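Majimbun notebook - Tuesday

9.40 am. Remap build for the accessible controller config went onto the test machine. This is the one Vesna wants ready before the Stovik open night in April, so players with switch setups can enter the same bracket as everybody else. Hold-to-toggle now works in menus as well as in a match. It used to drop out on the pause screen.

Latency first. Ran 313 presses on the single-switch profile through the Zumlow adapter. Median press to on-screen response was 146 ms with the remap layer on. With it off I don't have a fair number, as I'd left vsync enabled for that batch. Needs repeating. The dwell profile is slower by design and I haven't tried to compare it.

Debounce was set at 30 in the old config and I'd forgotten why. Found Kastriot's note in the back of the last book: he had a player with a tremor whose second press kept registering as a cancel. Left it alone. It should be a per-player setting anyway - added to the list.

11.15 am. Colour settings. The team outline colours still can't be changed in spectator view, only for the player. Logged it with Trendis. The workaround is to load the high-contrast profile before joining the lobby. If you join first it gets ignored and you have to back right out to the title screen.
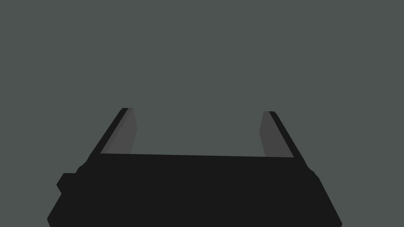
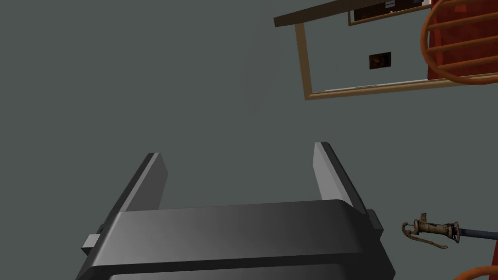 Valbona read the draft ruleset over lunch and disagrees with me about macros. Her view is that one input triggering two actions should be allowed wherever the player would otherwise need both hands, and that my wording, "no automated sequences", would rule out half the switch users who have signed up. She'd sooner see a cap on the number of actions per press, written down in plain language, with the head referee able to look at the profile before round one. She also asked why the pause allowance is the same for every entrant.

Fair on both counts. Rewrote the macro clause with a cap of 2 actions per press and no timed repeats. Left the pause allowance blank for Dennis, who has the stream schedule and knows how much slack there is between matches.

3.30 pm. Saved profiles are dropping the last character of the player name. Only happens on names with an accent in them, so it's probably the encoding on export. Vukadinović is a good test case and Vesna has offered hers.

Still to do:
Repeat latency run, vsync off
Per-player debounce
Ask Lumturie if the spare adapter has come back from repair
Print the ruleset in large type once Dennis fills in the pause line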